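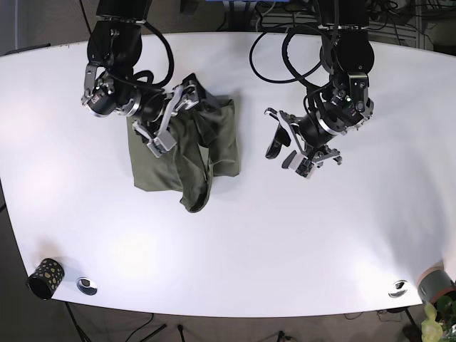
Olive-green fabric on a white tabletop, with one corner lifted.

Hotel Skira: Frequently Asked Questions

What time are check-in and check-out?
Rooms are ready from 3 p.m. Check-out is at 11 a.m. If you arrive early, you can leave your bags at the front desk and use the pool and the terrace until your room is ready.

Can I check out late?
Ask at the desk the evening before. If the room is free, you can keep it until 2 p.m. for a fee of 30 euros.

How do I get to the hotel from the ferry?
Take the Eston shuttle from the harbor gate and get off at Kyriakidis Square. The hotel is on the north side. Tickets are sold on board, cash only. Taxis wait by the same gate.

Is breakfast included?
Yes, unless you booked the room-only rate. Breakfast is a buffet in the garden room. We can pack a breakfast for early departures if you order it the night before.

Is there a restaurant for dinner?
Roto, on the ground floor, serves dinner every night except Monday. The chef is Bastien Sabatier. Hotel guests should still reserve, especially in summer.

Do you have family rooms?
Family rooms sleep two adults and two children. Cribs are free, but please request one when you book. We cannot put a crib in a single room.

How often are towels and sheets changed?
Towels are changed daily if you leave them in the tub. Sheets are changed every third day, or sooner if you ask.

Can I have laundry done?
Yes. Fill out the form in the closet and hand it in with your bag by 9 a.m. Clothes come back the next evening. There is no laundry service on Sundays.

Is parking available?
There is a small lot behind the building. Spaces can't be reserved. Street parking is free after 8 p.m.

Are pets allowed?
Small dogs are welcome in garden rooms. They are not allowed in the pool area or at breakfast.

Are you open all year?
We close for the whole of December. Email is still answered during that time.

Page last updated Sunday, September 13, 2020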